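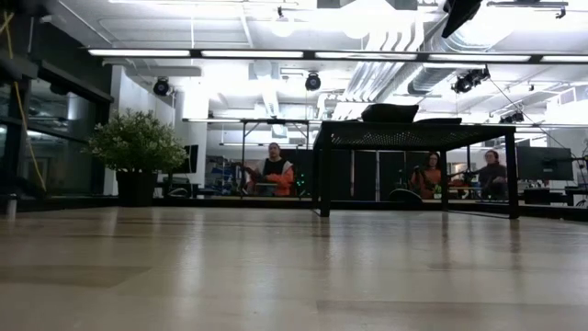

Call for Participants: Zeleck Student Robotics Project, Spring Session

The Griffiths Center for Technical Education invites applications from students who wish to take part in the Zeleck project, a supervised program in which small teams design, build and test an automated sorting cell. The session opens in January and closes with a public demonstration in May. Applications are accepted through the end of December.

About the project

Zeleck is now entering its third session. Teams work in the Center's robotics studio, a room with a broad wooden surface and ceiling-mounted lighting, and have the use of desks, monitors and shelved equipment during project hours. Work is carried out under the direction of Wayne Charbonneau, Program Director.

The task for the coming session is to build a cell that receives mixed parts from a feeder, identifies each part and places it in the correct tray. The feeder and trays are supplied. Teams write their own control software using the Flisex library, and instruction in Flisex is given during the first weeks. A team may propose a different software approach, but the proposal must be approved before the midpoint review.

Places available

The session has 30 places. Applicants may request one of the following roles:

Mechanical: mounting, fixtures, cable routing and maintenance of the cell.

Software: motion control, part recognition and error handling.

Testing and documentation: test plans, trial logs, the team notebook and the final report.

Each team includes at least one student in each role. Requests will be considered, but final assignments are made by the Program Director.

Who may apply

Applicants must be enrolled at the Center or at a partner school for the full length of the session. Prior experience with robots is not required. Applicants for software roles should have completed one programming course or be able to submit a short sample of their own code. Applicants under 18 must provide written consent from a parent or guardian.

Time commitment

Teams meet twice a week from 4:00 p.m. to 6:30 p.m. Attendance at the safety briefing is mandatory, and students who miss it may not operate equipment until they have attended a makeup briefing. A student who misses more than three meetings without notice may be removed from the team roster.

Costs and support

There is no participation fee. Each team receives a parts allowance of $500, to be spent through the Center's purchasing office. Students who complete the session receive a certificate and may apply for a summer placement with Binatico, the project's industry partner. Placement is not guaranteed.

How to apply

Submit the application form, a statement of interest of no more than one page and the name of one instructor who can speak to your work. Forms may be collected at the front office or requested by telephone at extension 1697. Incomplete applications will not be reviewed. Selected students will be notified in writing before the session begins.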